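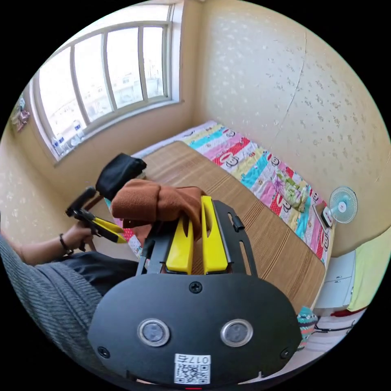

Traltard is the software that turns recordings from hand-held grippers into training data and control policies for robots that handle cloth. It is developed and maintained at the Foritetti Institute and is offered to laboratories that have signed the user agreement. Cloth remains the most difficult material the software is asked to treat. A brown fleece folded over itself between two yellow fingers, with a patchwork quilt spread on the bed behind, gives the perception stage two soft, creased fabrics to tell apart, and the answers on this page refer often to recordings of that kind. Questions on licensing are answered on a separate page.

General

What does the software consist of?
Traltard has 3 parts. Nidis is the perception module: it corrects the wide-angle view, masks the gripper body and marks the held fabric. Albers is the planning and control module. The third part is the set of command-line tools used to check, cut and export recordings. Nidis may be run without Albers. Albers cannot be run without Nidis, as it takes its fabric outlines and finger opening from that module.

Who may use it?
Any laboratory or teaching department with a signed agreement. Individual students should apply through their supervisor. Commercial users are asked to write to the software office before installing anything.

Do I need a robot to begin?
No. Recordings can be imported, checked and replayed on an ordinary workstation. A robot arm is required only for the final stage, when a trained policy is run under Albers. Many groups complete all of their perception work before an arm is available to them.

Perception

Why is the gripper masked out of every image?
The housing and the fingers stay in nearly the same place in the view while everything else moves. If they are left in, the motion estimate is pulled toward zero and the recovered path of the gripper comes out too short. Nidis therefore applies a fixed mask to the housing and a moving mask to the fingers. The fixed mask is made once for each device with the command "mask build" and should be made again whenever the lens or the mounting plate has been removed.

The fingers need separate treatment. Their position carries the opening width, which Albers uses as a control signal, so the finger region is measured first and masked afterward. Users who write their own import scripts should keep to this order.

Should wide-angle recordings be flattened before import?
Please do not flatten them. Nidis works on the full circular view and holds its own lens model. Flattened recordings lose the outer part of the view, where window frames and wall corners are often found, and these are of great help in fixing the position of the gripper. Straight edges will look bent on the preview screen. This is expected and has no effect on the result.

How does Nidis separate the held cloth from the bedding?
It looks for fabric that moves with the fingers. Color is used as a second cue and given little weight, since household fabrics repeat the same colors freely. Where two fabrics overlap close to the fingertips, the module keeps both outlines and attaches a confidence value to each. The user may then confirm one outline by hand or leave both in place for training. 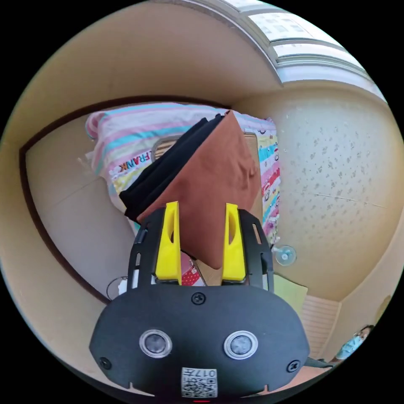 Traltard User Notes, Issue 3, page 118

A black cloth lying along the edge of a brown one, near the left finger, is a typical case of overlap. In the default settings Nidis will return a brown outline and a black outline for such a moment, and the user should expect to review them. Striped bedding behind the cloth can also produce false edges. Raising the value "edge.minlength" removes most of these, at the cost of some fine detail along the hem. Ute Kröger, who maintains the module, recommends changing this one value first and leaving the remaining edge settings alone until the effect has been checked on a full recording.

Can printed text on bedding disturb the result?
It can. Large letters offer strong corners, and the tracker will favor them over plainer parts of the room. This is harmless while the bedding lies still. When a printed pillow or quilt is moved during a recording, its letters should be covered with a region mask for that stretch of time, or the recovered path will drift along with the pillow.

What happens when a person appears in the view?
Nidis has a person filter, which is switched on by default. It excludes people from the motion estimate and, on export, blurs heads. The blur is also applied when a face mask is worn. Institutions remain responsible for their own consent records, and the filter should not be taken as a substitute for them.

Control and planning

How is the opening width used?
Albers reads it as a continuous value at each time step. A grasp is marked when the width settles and the outline of the held fabric moves with the fingers for the period set in "grasp.hold". Neither condition is enough alone. Fingers that close on nothing also settle, and fabric may be pushed along without being held.
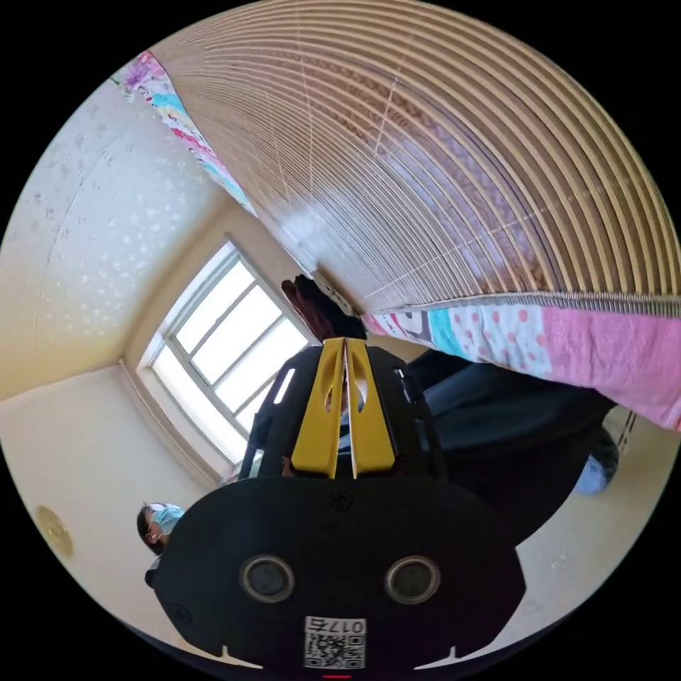
Fingertips at a dark brown object, close to the edge of the slats.

The software reports "contact uncertain" in my recordings. What does this mean?
The message appears when fabric lies at the fingertips and one image alone does not show whether it is pinched or only touched. Albers then looks at the images before and after. If these do not settle the matter either, the moment is passed to the review queue. Reviewers are asked to choose "uncertain" freely. A wrong grasp label does more harm in training than a missing one, and the training script skips uncertain moments without interrupting the recording.

Closely spaced slats and woven surfaces raise the number of such messages, as their repeating lines make small motions hard to measure. It is advisable to keep a window, a door frame or another large fixed feature in view when working close to them.

Can Albers plan for 2 grippers at once?
Yes. Each gripper is recorded as its own stream, and the streams are joined by their time stamps at import. Albers then plans both paths together and checks the distance between them. The check treats held cloth as having no thickness — a known limit of the present release. Users folding thick fleece should enter a larger value for "pair.clearance".

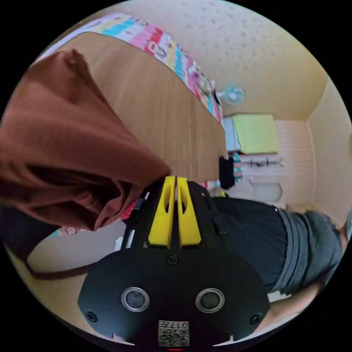

Brown cloth over the edge of a light wooden board, with the fingers nearly touching.

How is hanging cloth represented?
Albers describes cloth by its outline, its lowest visible point and the line along which it meets a supporting edge. For cloth draped over a board, the supporting edge is found first, and the hanging part is planned for separately from the part that rests on top. Deep folds are recorded as fold lines when they can be seen and are otherwise left out. No attempt is made to guess at layers hidden from view.

Why does the planner refuse to start from a closed position?
Albers requires an opening width above the value "start.minwidth" before it will plan an approach. Open the fingers and run "state refresh". If the refusal continues with the fingers open, the finger mask is probably out of date and should be built again.

Tools and support

How long may a recording be?
The import tool accepts recordings of up to 2 hours. Longer sessions should be cut beforehand with "rec split", which keeps the time stamps intact. Cutting with general video software is not supported.

Are policies trained under the earlier release still valid?
They will load, but the finger opening is now measured between the inner faces of the fingers, and older policies expect the former measure. The tool "policy convert" adjusts them. Converted policies should be tested at reduced speed before normal use.

When is the next release planned?
The next release is planned for December. It will contain a revised review queue and a first treatment of cloth thickness in the distance check.

Whom should I contact?
Questions on masks, lens models and outlines should be addressed to Ute Kröger. Questions on planning, control and policy conversion should be addressed to Teodoro Lumbao. Please attach the log file and the settings file, and state which device was used for the recording. Requests without a log file are returned to the sender.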